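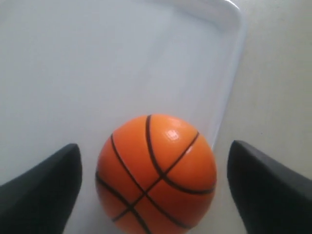
Youth basketball returns to Plurumden in a big way

The old gym on Trekmont Street is open again, and if you walked past on 14th May you probably heard it before you saw it! The Plurumden youth basketball program started its new season that afternoon with 44 kids signed up, the most it has ever had, and a line of parents out the door waiting to fill in forms.

The program had been without a home since January, when a burst pipe soaked the floor from one baseline to the other. The boards lifted, the lines buckled and the building was locked up. For the rest of the winter the older groups practiced in the cafeteria at Maurya Elementary, with the tables folded against the wall and no hoop. They passed, they did footwork, they ran a lot of stairs. The youngest group didn't meet at all.

"We got very good at bounce passes," says head coach Ferenc Bognár, laughing. "My point guards can now throw one between two stacks of chairs. Shooting, well, shooting we are working on."

The new floor is maple, sanded and sealed in place, and it is lovely. The town paid for the pipe and the boards. The program itself raised another $2000 through a pancake breakfast and a free-throw marathon held on the outdoor court behind the library, where players and a good many parents took 100 shots each in a cold wind. That money went into two height-adjustable hoops for the little ones, a rack for the balls and a scoreboard whose numbers you can read from the far bleachers (the old one had been showing every 8 as a 6 for years).

The adjustable hoops may be the best part of the whole project. Until now, the five- and six-year-olds had been heaving the ball at a full-height rim, and most of them never got near it. On opening day the hoops were cranked down low and balls were dropping through the net all over the place. One girl in a green headband made her first basket ever, then turned around and ran the wrong way down the court with both arms in the air, and the whole gym cheered her on.

The schedule has changed a little too. The starter group, ages five to seven, now meets for 45 minutes instead of an hour, with lots of games and very little standing in line. They play tag while dribbling, they play red light, green light, and they finish with a story about a famous buzzer-beater, told by whichever coach has the best voice left. Eight- to ten-year-olds get a full hour and start learning positions. The oldest group, up to age 13, will play a short summer schedule against teams from Prarasia, with home games here and away games at the Prarasia rec center, which has promised to fix its parking lot by then.

Bognár, who grew up playing handball and only picked up basketball in college, likes to keep things loose for beginners. He lets them use any ball they can handle, and he doesn't blow the whistle for traveling until the third month. "If a kid is six and she takes four steps, fine, she took four steps," he says. "She is moving, she is looking up, she has a friend next to her. I can fix the steps later."

There is still room for more players. The gym can take 70 kids across the three groups, and most of the open spots are in the middle one. Sign-up forms are at the front desk of the library and in the gym lobby. The fee is the same as last year, and families who need help with it can check the box on the back of the form, no questions asked. Kids should bring a water bottle and clean, dry sneakers that haven't been worn outside. Bognár is very serious about the sneakers. He was on his hands and knees with a towel twice during the opening.

Loaner shoes are available in most sizes, and the program would love more of them, especially in kids' sizes 1 to 3. There's a donation bin inside the lobby doors, to the left of the water fountain.

A family shootaround will be held once a month through the summer, with the low hoops at one end and the regular ones at the other. Grandparents are welcome and, judging by the free-throw marathon, should be taken seriously. The date of the first one will be posted on the lobby door as soon as the floor crew has finished the last coat of paint in the hallway.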